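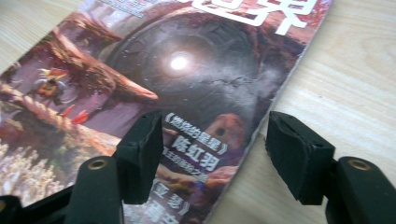
Handling coated periodicals, unit 4. A glossy cover is a sheet of paper carrying a thin coating, and most of the damage recorded in reading-room stock occurs in that coating before it reaches the fibers. Dark, densely printed art shows wear sooner than pale art of the same age. On a science-fiction cover in muted purples, greys and rusty reds, such as the one with the great dark sphere and its bright white center, a rub mark in the dark area would be visible at arm's length; over the pale coral-like growth at lower left the same mark could pass unnoticed. Inspect the dark areas first.

**Position on the table**

- Lay the issue flat, fully supported, cover up.
- Keep the fore edge clear of the table edge by a hand's width.
- Do not slide the issue. Lift from two points and set it down.

**Cataloging by cover**

Issues with text in a script the cataloger does not read - Chinese, in several of our boxes - are entered with a short note on the cover art, and the title field is left open. Thibodeaux's rule is one sentence, main form first, color second. Do not guess at a title from the art.

**Storage**

The Birnimberg boxes hold 109 issues in upright folders. The Eshun shelf holds 288, stored flat, in stacks of no more than 4. Roughly 4000 are still unsorted and stay in the Sarkino room until June.

Reading for next session: Dexter Thibodeaux, notes on the Calis shelving trial, first half only. Bring a soft pencil - no pens at the tables.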